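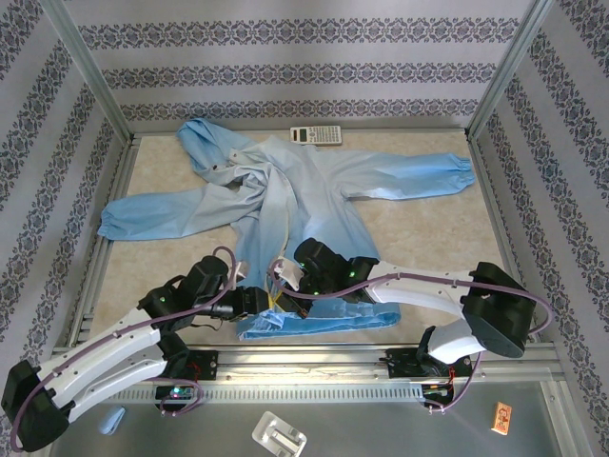 Two arms, one jacket, two different fingers. Gripper comparison, day one.

1/ I promised a thread on the finger test, so I write it while I still remember the details. Short version for people in a hurry: the white curved finger is better for picking cloth up, the thin black fingers are better for holding it. The long version has more complaints in it.

2/ The setup. Two small arms on one aluminum rail, working over a floor panel in a small enclosure. Left arm has the black boxy gripper with thin fingers. Right arm has the white curved finger. The cloth is a light blue jacket with elastic cuffs, and this jacket is a very unpleasant object to handle, which I mean as praise.

3/ Names, so I don't repeat myself. The black gripper is the Drila. The white curved finger is the Kunia. Both are small-shop products and I paid for both. No one sent me anything and no one has read this thread before you.

4/ Why a jacket and not a towel? I did towels in August. A towel is flat, it has four corners, and after one week my numbers looked so good that I stopped believing in them. Then I gave the same program a sleeve and it failed almost every time.

5/ The task is simple to say. Take one cuff. Lift it. Move it toward the middle of the jacket. Let go. The cuff must stay where it was released and not travel back with the finger. If the finger takes more than one fold of the body with it, I write a failure.

6/ I did 438 attempts in total. I wanted a more round number but the evening was finished and I was also finished.

7/ To be fair to both fingers I swapped them between the arms at the halfway point. My left arm has a little more play in the wrist than my right arm, and without the swap I would be comparing wrists. The swap takes me nearly 53 minutes with calibration. I did it once, and I understand now why people do not do it.

8/ First result: approach. The Kunia finger has a curve, so it can slide under the cloth at a low angle. With elastic cuffs this is very useful. The cuff is gathered, it stands up a little from the floor, and the curve goes under it without pushing it away.

9/ The Drila comes from above and must pinch. On a cuff it is fine. On a smooth area it pushes the fabric down, closes, and comes back up with nothing. From the side it looks very sure of itself.

10/ Second result: holding. Now the order is reversed. Once the Drila has the cloth, it has it. I pulled the sleeve by hand against the closed fingers and the whole arm moved before the sleeve slipped.

11/ The Kunia loses the sleeve when the arm accelerates. I made the motion slower and it became better, but then everything takes too long. I had to choose one speed for both, and I chose a speed which is a bit unfair to the Kunia. Please remember it when you read my opinion.

12/ Third result: release. I did not expect to care about release. But thin fingers sometimes open inside a fold, and the fold sits around the finger like a sock. When the arm goes up, the cloth goes up also. I counted this as a failure even when the grasp was perfect, and it hurt me each time.

13/ Opening wider before retreat helps. Moving back 2 centimeters along the direction of the finger, and only then going up, helps more. This was the cheapest improvement of the whole test. If you use any thin finger with clothes, try this before you buy something.

14/ The hard part is the collar area. When it rolls over itself it becomes like a thick rope, and a rope is a different problem from a sheet. The Kunia cannot get around it. The Drila can pinch one layer of it and then lifts half of the jacket.

15/ I did not include the collar in the count. I tried it separately, without a score, and my notes for this part are mostly one word repeated.

16/ Somebody will ask about the hem. The hem is a flatter band and lies close to the front rail. It should be easy, but it is so near to the bases that the arms must fold themselves to reach it. The elbow goes far out to the side and the two wrists come very close to each other.

17/ I had three contacts between the arms there. Slow ones, no damage. After the third one I added a rule in the controller that only one wrist may enter the front strip at a time. The rule is ugly and it works.

18/ About the controller, as I was asked this in private messages. I moved from the Esfahani board to the Troltex board before this test. The Esfahani is good, and its documentation is written by a person who likes the reader. But with two arms I had small pauses, and a small pause during a pinch is enough to lose the fabric.

19/ With the Troltex the pauses are gone for me. The price is that the settings are spread over many menus and the error messages are only codes. One evening I had code 110 again and again. The manual says for this code: "see supplier". I am the customer, so I looked at the wiring, and a connector was not fully pushed in.

20/ So, controller: Troltex if you run two arms together, Esfahani if you run one and value your mood.

21/ Camera. I use one fixed camera for this and no camera on the wrists. From there I can see the sleeves and cuffs well, but when both arms reach in, the wrists hide some of the cloth exactly where it becomes interesting. I think many of my missed grasps were already lost in the picture before the finger moved.

22/ I tried to solve it by lifting the arms out of the way, looking, and then going in blind for the last part. It is acceptable if the cloth stays quiet. If the other arm pulls a sleeve in the meantime, the plan is old and the finger goes to where the cuff was.

23/ A small thing about the background. The walls have a patterned paper, dark blue ornaments on pale lavender-gray, and the floor is a beige marble pattern. My first segmentation liked the wall ornaments very much. It is trained again now and leaves them alone. I keep the pattern – if the program works only in front of a plain wall, I would like to know it early.

24/ Cables. The purple cable on each arm goes along the links, and I left a loop for the movement. My first loop was too short and the wrist could not make the full turn. My second loop was too long and it touched the cloth. The third is okay. I have no formula for this, I only bend the arm to its worst position and look.

25/ Some mistakes of mine, so you can skip them. I tightened the Kunia mounting screws too much and the finger stood slightly rotated. The grasps were bad for one full batch and I blamed the finger. I removed this batch and repeated it.

26/ Also, I started with the jacket placed always in the same way. This is a very comfortable method for getting good results. Now I pick it up and drop it before each batch, and I do not touch the sleeves after. Sometimes a sleeve hides under the body and then the arm has no target. Those drops I repeat.

27/ What I would buy again, if I could have only one: the Drila. Holding is more difficult to fix in software than approaching. A bad approach I can repeat two or three times. A sleeve which falls in the middle of the motion makes a new heap and I must start from zero.

28/ But as a pair I like them together more than two of the same. The Kunia lifts the edge, the Drila comes and takes it. I did this hand-over only a few times and without counting, so do not quote me. It felt promising – I will make the proper test and post it also if it fails.

29/ Questions I already received:
Does the Drila mark the fabric? On this jacket I did not find marks. I have not tried it on silk or anything delicate, and I will not try it on mine.

30/ Can the Kunia take a zipper pull? I could not do it. Maybe with a smaller tip. I have an idea to glue a bit of rubber on the end, but then it is not the same product and I must say so.

31/ Do you share the raw log? Yes, after I clean it. Half of the comments in it are not in English and some of them are not polite.

32/ Do the fingers wear out? Too early to say. I looked at both after the last batch and I could see nothing on the Drila. The inner side of the Kunia is a little less shiny than before. Whether this changes the grip I cannot tell from one test.

33/ Next is trousers. I expect the waist will behave like the collar and the legs like long sleeves, and I expect to be wrong in some part of it. If you have done trousers with two arms, please tell me which end you take first.

34/ Correction to post 11: I wrote that I chose one speed for both. For the first short batch it was still the slower speed. The ranking does not change if I leave this batch out, I checked it just now.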